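Plundelbridge Shop Wording Corpus

Data card, version 2
Last revised: Saturday, January 8, 2022

Summary

The Plundelbridge Shop Wording Corpus is a collection of short texts found on everyday retail items in English: carrier bags, till receipts, shelf notices, door signs and packaging. It holds 3,059 text items gathered from 113 shops and market stalls. Each item has been typed out by hand and given a label for purpose. The corpus is meant for work on short formulaic language, such as thanks, greetings, warnings and requests.

Version 1 was a single spreadsheet kept by Juvach. Version 2 replaces it and should be used for all new work. Item numbers were kept where possible, but numbers freed by deleted duplicates have not been used again, so gaps are expected.

Contents

items.csv — one row per text item
shops.csv — one row per shop, with type of trade and region only
labels.txt — the label list with definitions
changes.txt — differences between versions 1 and 2

Fields in items.csv

item_id: whole number, unique.
shop_id: matches shops.csv. Blank if the item could not be tied to a shop.
carrier: bag, receipt, notice, sign, packet or other.
text: the wording as printed. Line breaks are shown by a single upright bar.
case: upper, lower, mixed.
label: one main label from labels.txt.
label_2: a second label, if needed. Mostly blank.
symbol: yes if a drawn symbol (heart, face, arrow) stands with the wording, otherwise no.

Typing rules

Spelling mistakes are kept. Missing apostrophes are not restored. Phone numbers, staff names and card details on receipts were replaced with the word REMOVED before the files left Gikance, where the typing was done. Prices are kept. Symbols are not typed into the text field, and wording on either side of a symbol is treated as one item with a bar between the parts.

Labels

THANKS covers any wording that thanks the customer. WISH covers good wishes for the day, the season or the journey. REQUEST covers polite instructions, including those that contain "please". WARNING covers safety wording and legal notices about age. INFO is used for opening hours, returns and addresses. Where thanks and a wish occur together, the main label is the one printed first and the other goes in label_2.

Some 2,012 items were labelled twice, by two people working apart. Most differences were between REQUEST and WARNING on door signs. These were settled by the Whitlock guide, section 2, which puts any mention of harm under WARNING. The remaining items were labelled once and have not been checked.

Known problems

Food shops are over-represented. Receipts from the same chain often repeat the same closing line, and these repeats are kept, so raw counts of THANKS will be too high unless grouped by shop_id. Faded receipts were typed only where every word could be read — partial readings were dropped. The case field is unreliable for hand-lettered signs. Region codes in shops.csv are broad and should not be used for dialect work.

Not suitable for

Estimates of how often a phrase is used in the country as a whole. Studies of brand wording. Any attempt to trace a particular shop.

Licence and access

Free for teaching and research. Changed copies may be shared if changes.txt is extended to say what was altered. Corrections should quote the item_id and the file version. 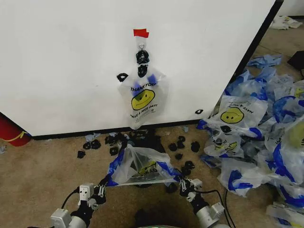
Thanks and wish wording on a clear plastic bag, with a smiley face between the two parts.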